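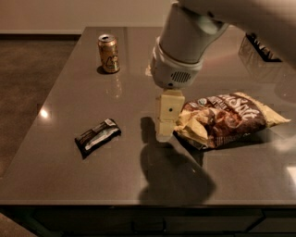

Dudness Releases Shelf-Life Labeling Update for Workplace Snack Programs

By Loretta Dunleavy
October

We use cookies to remember your settings and measure visits to this site. By continuing to browse you accept our cookie policy.

PRUNDVILLE – Dudness, a supplier of pantry stock software for offices and small plants, has released version 50 of its Whitfield inventory system. The update changes the way packaged food and drinks are dated, grouped and reordered in break rooms. It is available to all current license holders and replaces the date entry module that has been in use since the system was first sold.

The main change concerns the difference between a "best by" date and a "use by" date. Earlier versions stored both in a single field. A site manager who entered a case of crackers and a case of yogurt on the same morning would see both items flagged in the same way when their dates passed. In practice, the crackers were often thrown out while still in good condition, and the yogurt sometimes stayed in the refrigerator until the next scheduled check.

Whitfield now holds the two dates in separate fields. Items with a use by date are locked for removal at the end of the stated day. Items with a best by date move to a review list, where the site manager can discount them, move them to a different room or mark them for disposal. The length of time an item may stay on the review list is set by the site. The default is 14 days for baked goods and 30 days for canned drinks and sealed snacks.

"Most of the stock in a break room is shelf-stable, and it was being handled as if it were milk," said Jalen Montoya, head of product at Dudness. "Splitting the date field was a small change in the database and a large one in the screens. We had to rewrite every report that used it."

The update was tested at 181 sites over two quarters. The sites ranged from single-room offices to a parts warehouse in Skelldale with pantry areas on three floors. Each site kept its existing delivery schedule during the test. Managers recorded every discarded item and entered a reason code for it, using a list of nine codes that will remain in the released version. Sites with fewer than 50 stocked items were given a shorter list.

Results from the test led to two further changes. The first is lot splitting. When a new delivery arrives before the old stock is gone, the system now keeps the two lots apart and shows the older one first on the pick screen. Under the previous version, the newer date overwrote the older one, and the remaining units took on a date that did not belong to them. The second is a unit count for mixed cases. Variety packs can be entered as one case with up to 12 item types, each with its own date.

Reorder points have also been revised. The old method used a fixed minimum for each item. The new method takes the average daily draw over the previous four weeks and multiplies it by the supplier's lead time in working days. A safety margin is then added, set by the site as a whole number of units. Sites that prefer fixed minimums may keep them by leaving the "Use draw rate" box unchecked.

Hardware requirements are unchanged. Whitfield runs on any tablet or desktop computer with a current web browser, and it accepts input from standard handheld barcode scanners. Barcodes on most packaged snacks and drinks do not carry a date, so the date must still be typed in when a case is received. Dudness has shortened that step from five screens to two. The month and day may be entered in either order, provided the site has chosen one order in its settings – mixed entry within a site is not supported.

The base license covers up to 900 stocked items per site. An extended license, which covers up to 1,000 items and adds a second manager account, is offered at the same rate per item. Existing customers keep their present terms until renewal.

Installation takes place overnight. Sites will see a notice on the login screen the afternoon before their update, and the system will be unavailable from 1:00 a.m. to 3:30 a.m. local time. Dates already in the system will be carried over as best by dates unless the item belongs to the dairy, fresh produce or prepared meals categories, in which case they will be carried over as use by dates. Managers should check items filed under "Other," which are not converted and will appear with a blank date type.

A printed guide is included with new licenses. It covers receiving, rotation, the review list and the monthly discard report. Current customers may request a copy through their account page.

"The guide is 32 pages, and the section on receiving is the one to read," Montoya said. "Errors made at that point carry through to everything else."

About Dudness

Dudness develops stock control software for workplace pantries, vending rooms and small canteens. The company is based in Prundville and has a support office in Skelldale.

Press contact: Loretta Dunleavy, Communications, Dudness, Prundville

Comments (4)

pantrylead_k
Does the review list carry over between rooms? We have two kitchens on one account and the old version treated them as one.

Loretta Dunleavy
Each room has its own review list. If you move an item, its remaining days move with it.

Morrow T.
Our "Other" category has most of our tea and coffee in it. Would have liked a bulk edit for the date type. Doing them one by one took a whole morning.

gridley
Lot splitting is good. Please bring back the large font on the pick screen.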